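Ticket 2428
Product: Jiltura two-level wire rack, white
Category: Stability / shelf fit
Opened: Jan 29, 2020
Status: Closed, resolved by user
Priority: Low

Reported problem

Rack stands on a light wooden table. Anything tall placed on the upper shelf leans, and the rack rocks when an item is set down or picked up. Lower level is used for small jars and gives no trouble. Main use is the everyday cream-colored tableware that does not fit in the cabinet. Photos attached.
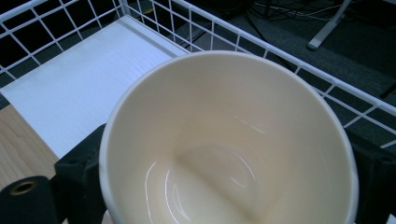
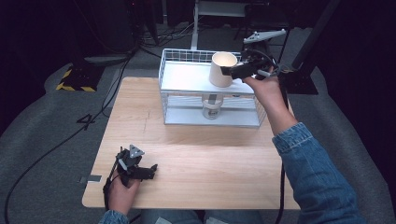

Attachments 1 and 2: cream-colored piece at the white wire mesh; rack on the table, cup on the upper shelf, jar underneath.

Log

Entry 1 (support)
Received. Please confirm the following:
- whether the rocking is present with the rack empty
- whether the table is level
- whether the shelf has been removed and put back since purchase
- which shelf clips are fitted, Ruddock or Clammont pattern (the name is molded on the underside of the clip)

Entry 2 (user)
Rocking is present with the rack empty. Movement is corner to corner, front left to back right. Table checked with a spirit level in both directions, no error found. Shelf was taken out in April for cleaning and put back the same day. Clips are Ruddock at the front and Clammont at the back. I did not know there were two kinds. The spare bag had both in it.

Entry 3 (support)
Mixed clips are a known cause. The Clammont clip sits lower than the Ruddock, so the shelf slopes to the back and the side panels are pulled slightly out of square. The frame then stands on three feet. A light, tall item such as a cup shows it first. A low jar on the base is not affected.

Steps:
1. Clear both levels.
2. Lift the shelf straight up and out.
3. Remove all clips.
4. Stand the bare frame on the table and press each top corner in turn. Note any movement.
5. Fit one pattern of clip throughout. Do not mix.
6. Refit the shelf, press down at each corner until seated, and repeat the corner test.

Entry 4 (user)
Steps 1 to 4 done. Bare frame does not move at any corner. Step 5 not possible, I have only 2 Ruddock clips. The rest are Clammont, enough for a full set. Is the lower position acceptable?

Entry 5 (support)
Yes. Clammont throughout is acceptable. Clearance on the lower level is slightly reduced, so check that your tallest jar still goes in. Load rating of the upper shelf is 3000 g with Ruddock and 2000 g with Clammont. Cups and an empty bowl are well inside either figure. Do not stack full containers up there.

Entry 6 (user)
Clammont fitted at all positions. Corner test passed with the rack empty and again with a cup on top. Jar with the dark label band still fits underneath. No rocking. One remaining fault: a faint tick when the bowl is put down at the back of the shelf.

Entry 7 (support)
Tick is normally a clip that is not fully home. Press down over each rear clip with the heel of the hand. If it persists, put a Firkinness felt dot between clip and wire.

Entry 8 (user)
Rear right clip was proud. Pressed in, tick gone. Felt not needed. OK to close.

Resolution: mixed shelf clips replaced with a single pattern. No parts shipped.
Internal note: spare bag contents to be checked against the packing list, as both patterns should not be in one bag.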